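Bolsa de yute

La bolsa de yute es un recipiente flexible de transporte, abierto por la parte superior y provisto por lo general de dos asas, confeccionado con tejido de fibra liberiana de Corchorus capsularis o Corchorus olitorius. En el comercio minorista se emplea como alternativa reutilizable a la bolsa de polietileno.

Materia prima

La fibra se obtiene por enriado del tallo en agua, seguido de descortezado, lavado y secado. Se compone principalmente de celulosa, hemicelulosa y lignina; esta última explica el tono pardo y la rigidez del hilo. El ligamento habitual es el tafetán, de trama visible. Sobre la arpillera puede aplicarse un paño de algodón blanco, más apto para la estampación que la fibra cruda.
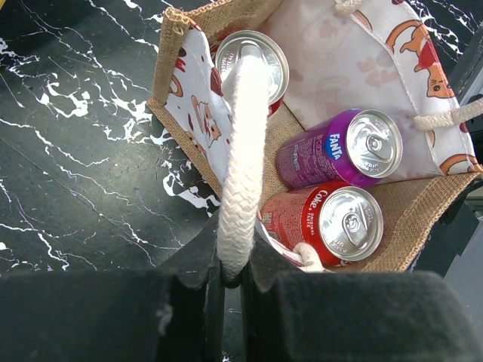 ¿Por qué se deshilacha el borde de una bolsa de yute?
El hilo es grueso y de torsión baja, de modo que los cabos cortados se separan con el roce si el canto no se dobla y se pespuntea.

Confección

El patrón básico consta de dos caras, dos fuelles laterales y una base. El gramaje se elige según la carga prevista; la serie Huteo, del fabricante Drurside, se ofrece en tela de 600 g/m² con asas de 23 cm de caída. El borde superior se remata con dobladillo o con un vivo del mismo material.

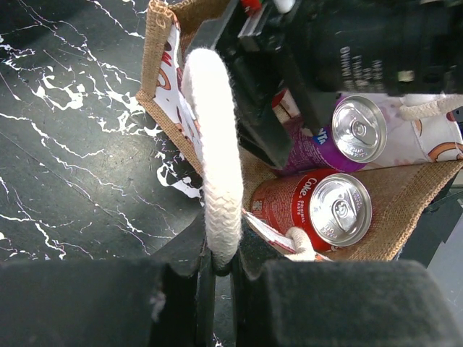
Las costuras de la base soportan el mayor esfuerzo y suelen reforzarse con doble pespunte. Algunos modelos incorporan una lámina interior de polietileno – poco visible una vez cosida – que limita el paso de la humedad y da cuerpo a las paredes, pero dificulta el reciclaje.

Uso y conservación

El yute pierde resistencia en estado húmedo y es sensible a los hongos. Se recomienda la limpieza en seco con cepillo y el secado a la sombra, con la boca abierta. El lavado a máquina deforma las piezas laminadas.

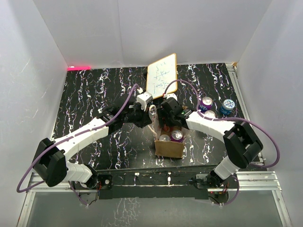 Brekach objeta que la limpieza en seco resulta insuficiente cuando se transportan alimentos sin envasar, y propone un forro desmontable lavable por separado.

La carga debe repartirse sobre la base, con los envases pesados en posición vertical. Las latas y los tarros de vidrio se colocan en el fondo; los productos blandos, encima.
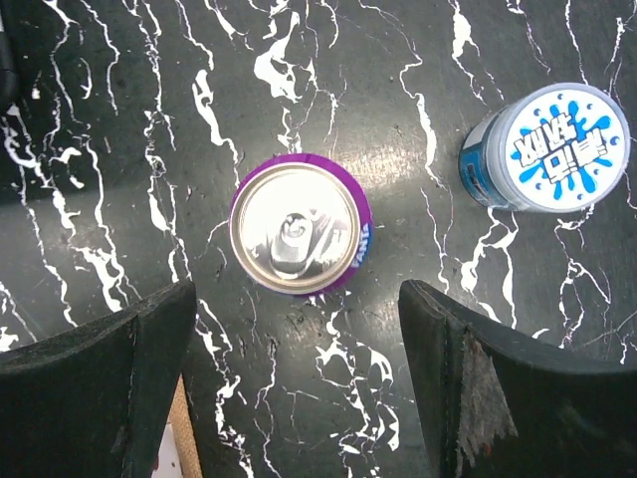 Lata de refresco Fanta vista desde arriba.

Fin de vida

Sin laminado ni herrajes, el tejido es biodegradable y puede compostarse troceado. Las tintas y los hilos de poliéster deben retirarse antes.

Véase también: arpillera, bolsa de tela, fibra vegetal.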